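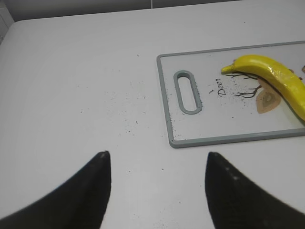
Plastic cutting boards fail at the surface first. Knife scoring opens narrow channels that hold juice, starch and pigment, and once a channel is deeper than the bristles of a dish brush can reach, the board is difficult to clean by hand. Fruit is easy on a board in terms of cutting force, but hard on it in terms of sugar and staining. A board with a printed face, such as the one with "Deer" in black script and a line drawing of twigs near the banana, needs a further decision: which side takes the knife. Use the plain side for cutting if there is one, and keep the print for serving, holding whole fruit and setting down bread. If both sides are printed, find out whether the print sits on the surface or under a clear layer before doing anything abrasive to it.

Checking the print

Run a fingernail across the edge of a printed line. A line that can be felt is on the surface and will wear. A line that cannot be felt may be under the face, or may be a very thin surface ink, so test a small spot in a corner with a damp white cloth and a drop of dish soap. Rub for a slow count of 14. Color on the cloth settles the question. Keep melamine sponges, scouring powder and steel wool off any surface print.

Raised rims

A rim holds juice on the board and gives the edge some stiffness. It also gets in the way of a long knife. With a blade longer than the clear width of the board, the heel or the tip lands on the rim and the cut stops short of the surface. Use a paring knife or a short utility knife inside a rim and save the chef's knife for a flat board. The inside corner where rim meets face collects residue. Clean it with a narrow nylon brush held at a low angle, working along the joint, then rinse from the opposite side so the loosened material runs out over the rim.

Where the rim is a separate softer material, look along the joint every few weeks. A dark line that returns after scrubbing means the joint has opened. There is no dependable home repair. Glue in a food contact joint is a bad idea and sealant is worse.

Handle cutouts

Clean the inside wall of the cutout along with the faces. Hanging by the cutout is the best storage position, with air on both sides. Use a peg with a rounded end, set so the bottom edge of the board clears the counter. If boards have to stand in a rack, leave one empty slot between them until they are dry.

Slipping

Plastic on a smooth tabletop moves under lateral load. A damp, folded dish towel under the board is enough for most work. It should be smaller than the board on all sides, flat, and wrung out until it does not drip. Shelf liner mesh also works and can be cut to size. Check for rock by pressing on opposite corners in turn. A warped board will rock on any mat, and the fix is to retire it from knife work.

Ksawery Górecki sent in a method he uses on a very glossy table: two strips of silicone baking mat, laid crosswise, one near each short end. We tried it and it holds. The strips need washing, as they stop gripping once there is flour on them.

Routine washing

1. Scrape off solids with a bench scraper or the back of a knife.
2. Rinse with cool water first if there is egg, dairy or meat juice on the board.
3. Wash both sides with hot water and dish soap. Brush in the direction of the scoring, then across it.
4. Rinse and stand on edge. Do not dry flat.

Many boards carry a dishwasher mark on the back or the packaging. Without one, assume hand washing. Where the dishwasher is permitted, use the lower rack away from the heating element and load the board upright with nothing leaning on it. Most of the warped boards readers write to us about were wedged in at an angle.

Stains

Banana leaves a brown film if the cut pieces sit. It comes off with soap while fresh. Once dried on, lay a wet cloth over it for 8 minutes and then wash. Carrot and turmeric stains are oil-soluble: rub with a little plain cooking oil, wipe, then wash with soap to remove the oil. Beet and berry stains respond to lemon juice and salt on unprinted faces only. A stain that stays after 2 attempts can be left alone. It affects appearance, and further scrubbing roughens the surface.

When to replace

Drag a cotton ball lightly over the cutting area. Where it snags, the scoring is deep. Snagging over most of the face means the board is finished for food. It can still serve under plant pots or as a base for gluing and painting.

Related tips
Whole fruit on the counter: what to keep apart
Descaling a kettle without vinegar
Sharpening a paring knife on a combination stone
Drawer liners that stay put
Removing label adhesive from jars

Kitchen > Surfaces and Boards > Plastic Cutting Boards

Gomgate Household Notes. Page maintained by Chepkoech Shirima. Contact the editors | Copyright Gomgate | Back to top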